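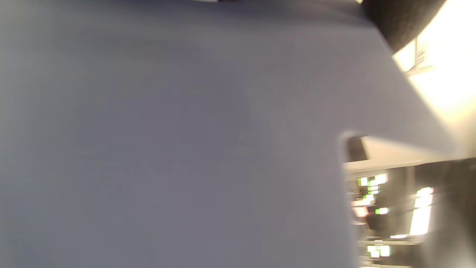
Sheet Materials: Soft, Flat and Matte
Zudlow Science Pages, Materials, Part 3

A sheet is a piece of material that is much wider and longer than it is thick. Paper is a sheet. So is a bed cover, a slice of foam, or a piece of felt. Engineers sort sheets by what they are made of, how they bend, and what light does when it lands on them. This part is about soft sheets and the light around them.

What sheets are made of

Woven cloth is made of threads that cross over and under each other. Pull on a corner and you may see the threads shift. Cotton bed sheets are woven.

Knitted cloth is made of loops. Each loop is pulled through another loop, so the cloth stretches more than woven cloth does. Most gloves and sweaters are knitted.

Felt has no threads in rows. It is made of short fibers that have been pressed and tangled until they hold together. You can cut felt in any direction, and the edge will not unravel.

Foam is a solid with bubbles of gas inside it. The bubbles make it light and easy to squeeze. Foam board is a layer of stiff foam with a skin of paper or plastic on each face.

Matte and glossy

When light hits a very smooth surface, most of the reflected light leaves in one direction. We see a bright spot or a mirror image. This surface is called glossy.

When light hits a surface with tiny bumps or fibers, the reflected light leaves in many directions. We see an even tone and no mirror image. This surface is called matte. The bumps can be too small to see. A matte gray sheet may look perfectly plain from far away and still be rough under a magnifying glass.

Matte does not mean dark. White chalk is matte, and a black shoe with polish on it is glossy.

Why one color has many shades

A gray sheet is rarely the same gray all over. The part that faces a lamp or a window gets more light and looks lighter. The part that is turned away gets less light and looks darker. The color of the sheet has not changed. Only the amount of light has.

Edges often look brighter than the middle when there is light behind a sheet. Light catches the small loose fibers along a cut, or the curved side of a fold, and some of it is sent toward your eye. The result is a thin pale line — engineers call it rim light. 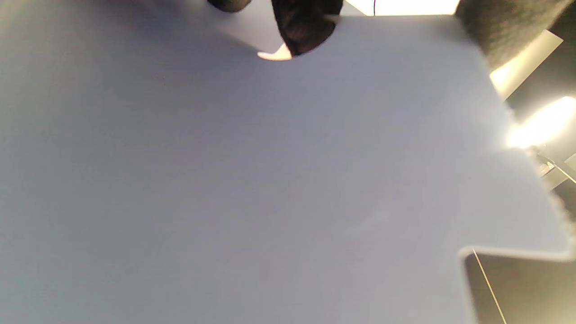 The shape of an edge matters too. A straight edge is the easiest to cut. A step is a place where the edge turns a corner and then carries on. A notch is a piece missing from the side or corner of a shape. A tab is a part that sticks out. On many puzzle mats, a tab on one piece fits into a gap of the same size on the next piece, and friction holds the 2 pieces together.

Try it: the bend test

You need a strip of felt, a strip of paper and a strip of thin cardboard. Cut each one 18 cm long and 3 cm wide.

Lay the felt strip on a table so that half of it hangs over the side. Hold the other half flat with your hand. Measure how far the free end drops below the tabletop. Write the number down. Repeat with the paper, then with the cardboard.

The strip with the smallest drop is the stiffest. Now fold the paper strip lengthwise and test it again. The fold makes it stiffer, though no material has been added.

Words to know

Fiber: a thin, hair-like piece of material.
Friction: a force that resists sliding.
Matte: not shiny.
Rim light: a bright line along an edge.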